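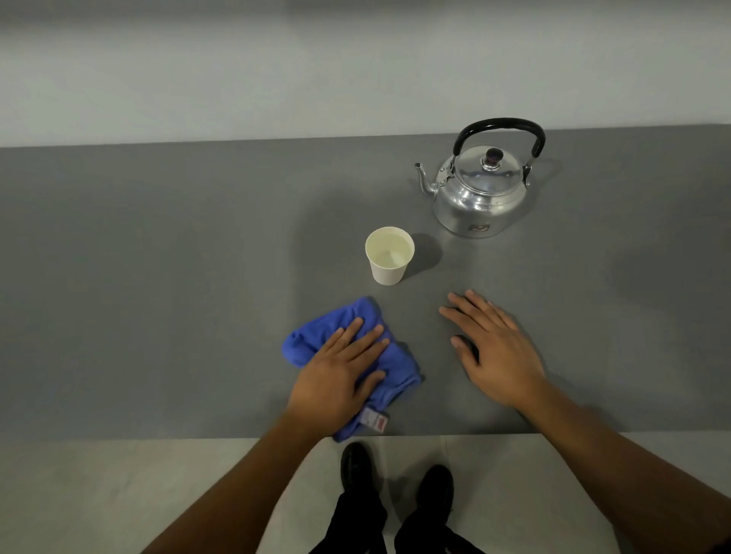
# Chapter 8: Reading the Announcement

Most games are met twice. The first meeting is with words and a short video, put out months or years before anyone outside the studio can play. The second is with the game. This chapter deals with the first meeting, and with how little of it can be trusted to predict the second.

Students who come to this course wanting to make games often resist the topic. They think of announcements as something the sales people handle. But a press release is a document with an author, a purpose and a set of habits, and it can be read as closely as a rulebook. It should be read more closely, if you ask me, as a rulebook at least gets tested by players.

## 8.1 What a release says and what it promises

Take a small case that we will return to throughout the chapter. In February a two-person studio called Cokness announced *Lurton*, a farming and trading game set on a chain of islands. The release ran to 400 words. It said the game would have "36 hand-built islands," "a living economy" and "endless replay value," and that it was "coming soon" to computers and consoles.

Only one of these four statements can be checked. When the game comes out, a patient player can count the islands. The rest are built so that they can't be wrong. An economy is "living" if prices move at all. Replay value is endless for someone, perhaps, and the release doesn't say who. "Coming soon" has been printed over games that took years to arrive, and over some that never did.

We will call a statement of the first kind a **hard claim** and a statement of the second kind a **soft claim**. A hard claim names something that will be either there or missing on the day of release. A soft claim names a feeling, or uses a word so wide that almost any finished game would fit under it.

Notice that hard claims aren't always useful ones. Thirty-six islands sounds like a lot. If each takes 15 minutes to see and is never visited again, it is one long evening and part of another. The number is exact and tells you very little about the game.

## 8.2 The trailer problem

Video seems more honest than text. You are looking at the thing itself, or so it feels. In practice there are at least three kinds of footage that get shown under the word "trailer," and viewers mix them up all the time:

- footage made outside the game, by artists or an outside firm
- footage made with the game's own graphics, but staged and edited by hand
- footage of a person playing, with the score and menus left on

The middle kind causes the most trouble. Everything in it may come from the real game, yet the camera goes where no player's camera can go and the characters do what no player could make them do. A line of small print at the bottom may admit this - or may say "in-engine," a term that most buyers read as "this is how it plays." It doesn't mean that.

## 8.3 Platforms and dates

A list of machines in a release is a plan. Studios with one programmer often list five systems because leaving one out brings angry messages. The critic Thanasis Xenos, writing on the strategy game *Avemden*, put it this way: "The list told me who they hoped would buy it. It did not tell me who had been hired to do the work." *Avemden* was announced for every major system and came out on one.

Dates deserve the same doubt. A season is weaker than a month, and a month is weaker than a day. Even a day can slip, and in the Engelhardt case, covered in section 8.5, it slipped four times, with each delay described as a chance to add polish. Whether any polish was added is a fair question, and the studio's own patch notes suggest an answer.

None of this means that the people who write announcements are liars. Many believe every word, which makes the reader's job harder. A sincere soft claim is still a soft claim.

## Before you read on

Find the announcement for a game you already own and know well. Mark each hard claim and each soft claim in two colors. Then go back through the hard ones and write down, next to each, whether it came true and whether it mattered to you once you were playing. Keep the page, as you will need it for the exercise at the end of section 8.4.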